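ok so I've been learning to hem my own pants for almost a year now and I have Opinions. thread!

first, seam allowance. I ignored it for months. I'd just chop and fold and hope, and then wonder why one leg was flapping around my ankle like a flag

second, wash the pants BEFORE you measure. I did a pair for my cousin's wedding in Savumdale last December, hemmed them beautifully, washed them once, and walked into the reception in capris

thread matters too! I was using a 90 cent spool from the bin at Selstead and it snapped every nine inches. switched to the Lumenta polyester and I can do a whole leg without swearing
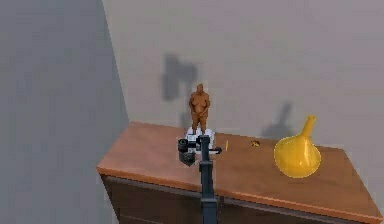
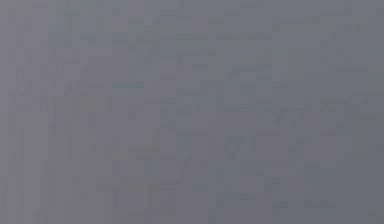 little brown guy on the dresser in the first one, a whole lot of gray in the second

anyway, blind hems. I know the stitch looks scary on the diagram. do it on a scrap first, a big one, and use thread in a color you hate so you can see what you're doing. my first one took me 40 minutes and it was on a dish towel

also pressing! press, then pin, then press again. I skipped it for so long (I was feeling lazy and the iron lives behind the vacuum) and my hems always had that wavy look

the lady at the Pratness alterations counter wanted more to shorten my jeans than I paid for the jeans, so that's how all of this started

jeans are their own thing by the way. get the thick needle. I broke two regular ones on the side seam and one of them flew past my ear

next up is a lined skirt, which I'm already scared of. if you've done one PLEASE tell me whether you hem the lining first or last, I've read both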